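C'est quoi, un entretien annuel ?

Peut-être as-tu déjà entendu un adulte de la maison soupirer au dîner : « Demain, j'ai mon entretien annuel. » Et tu t'es demandé ce que cela pouvait bien être. Un examen ? Une dictée ? Une visite chez le docteur ? Pas du tout, alors installe-toi bien, on va prendre le temps de regarder cela ensemble.

À l'école, tu reçois un bulletin. La maîtresse ou le maître y écrit ce que tu sais bien faire et ce qu'il te reste à apprendre. Dans beaucoup d'entreprises, il existe quelque chose d'un peu semblable pour les grands : une fois par an, chaque personne s'assoit avec sa ou son responsable, et elles parlent du travail de l'année.

Prenons Sumathi Rai. Elle travaille chez Clekolum, une entreprise qui fabrique des cartables, et elle s'occupe d'une petite équipe de 9 personnes (oui, c'est déjà du monde quand il faut écouter chacun !). En septembre, elle prévoit un rendez-vous avec chaque membre de son équipe.
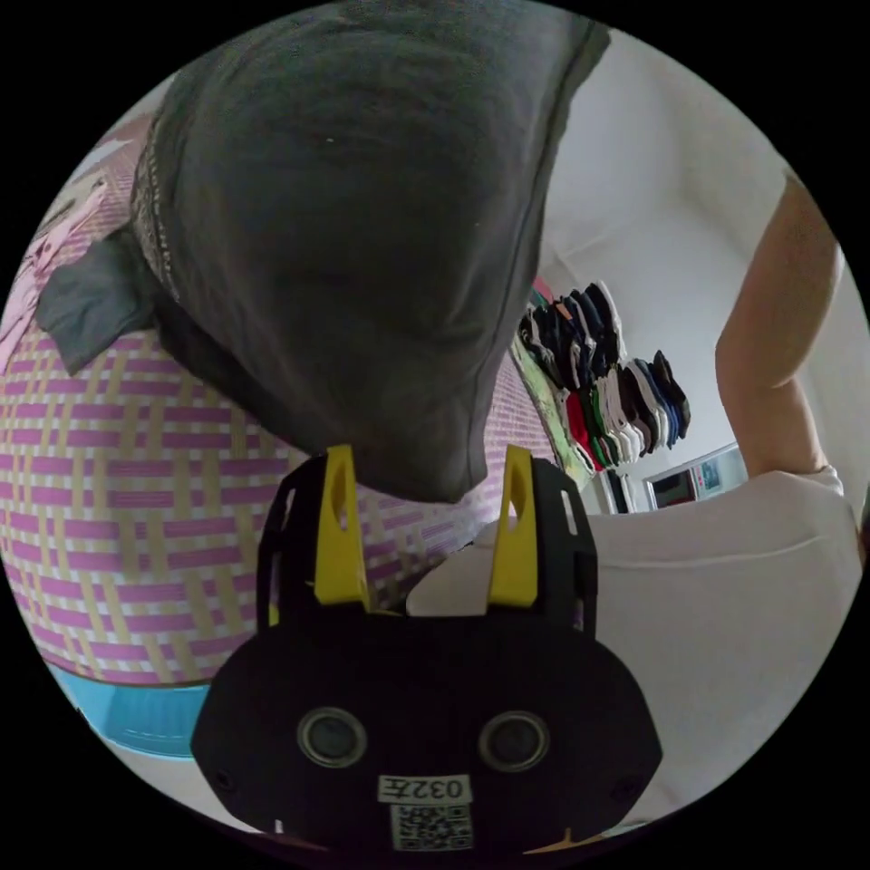

Dernière mise à jour de la page : 15 juillet 2021

Avant le rendez-vous, chacun remplit une feuille avec 11 questions. De quoi es-tu fier cette année ? Qu'est-ce qui a été difficile ? Qu'aimerais-tu apprendre ? Ce sont de bonnes questions, tu ne trouves pas ? Tu pourrais même essayer d'y répondre pour ton année de classe, avec un crayon et un chocolat chaud.

Ensuite vient la conversation, qui dure environ 20 minutes, parfois plus quand on a beaucoup à se dire. Sumathi raconte ce qu'elle a remarqué, l'autre personne aussi, et elles choisissent un ou deux objectifs. Un objectif, c'est une chose que l'on veut réussir, par exemple apprendre à se servir d'une nouvelle machine à coudre.

Et si on n'est pas d'accord ? Eh bien, on le dit, poliment, et on explique pourquoi. Les chefs aussi peuvent se tromper, et ils ont eux-mêmes un entretien avec leur propre chef !

Petit mot à retenir : « évaluer », c'est regarder avec attention comment les choses se passent.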